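News > Projects > Donden

Last updated: August

Monday, by Homa Ahmadpour

Donden passes 855 episodes!

We had set ourselves a modest target for the summer and we are already past it. As of Monday morning the Donden set holds 855 usable episodes, all of them collected by hand, in ordinary homes, by people who fit it in between breakfast and everything else. I could not be happier with how it's going.

For anyone who joined the list recently, Donden is our collection of small household tasks for the Udier learning system. Each person takes a gripper home, does short everyday jobs with it (picking up, putting in, taking out, moving over) and sends the recordings back. An episode is one try at one job, start to finish. Misses count too, so please stop deleting them - the Kermani team wants them labeled, and they have been very patient with us.

The best thing this month has been the variety. Early on we had far too many plain tabletops. Now we're getting beds, window sills, stair treads and one very crowded shoe rack, and the objects are getting odder as well. Roten is our new name for the mixed small items task, where hard, smooth, rough and rounded things share one container and you take them out in any order you like. It has 348 episodes so far and it's easily the one people ask to do again.

Two small requests. Change the layout between tries, even a little, and keep each session to 40 episodes or fewer. Tired hands get sloppy, and it shows in the recordings!

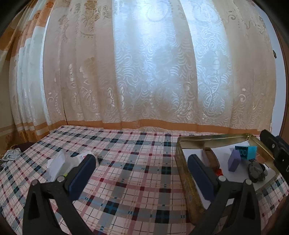
Toy brick, wooden block and stones in a metal tin, on a plaid sheet.

Do the objects have to be the same ones every time?
Swap them as often as you like, as long as they fit between the fingers and you write down what you used.

Next up is the drawer task, and I have a few grippers free for the second half of the month. Write to me if you'd like one - first-timers very welcome.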